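Ponda Releases Relon 2 Toolkit for Recording Household Tasks by Hand

9 September 2022

Ponda today released Relon 2, a hardware and software toolkit for showing manipulation tasks to robots. An operator holds a two-finger gripper and performs the task directly. Finger opening, wrist pose and video are logged on one clock and exported as a single episode file.

The first public task set covers soft goods: picking up, flattening and folding clothing on beds and tables. It contains 1049 episodes recorded by 13 operators. Each episode begins with the gripper held above the work surface, which gives the software a fixed starting point for alignment.

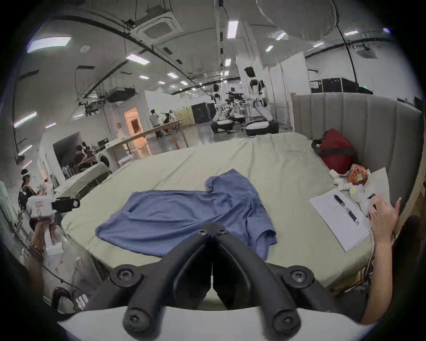

Buzatu, which tested the toolkit from February, said that its operators needed more than 80 practice episodes before their folds became consistent, and that it would like the software to flag hesitant grasps during recording. Ponda plans to add this check in the next update.

Relon 2 also accepts episodes recorded by remote control. Both types use the same file format and can be mixed in training. Monulico will handle orders and repairs in North America. Existing Relon grippers can be upgraded with a firmware update and a new set of fingers.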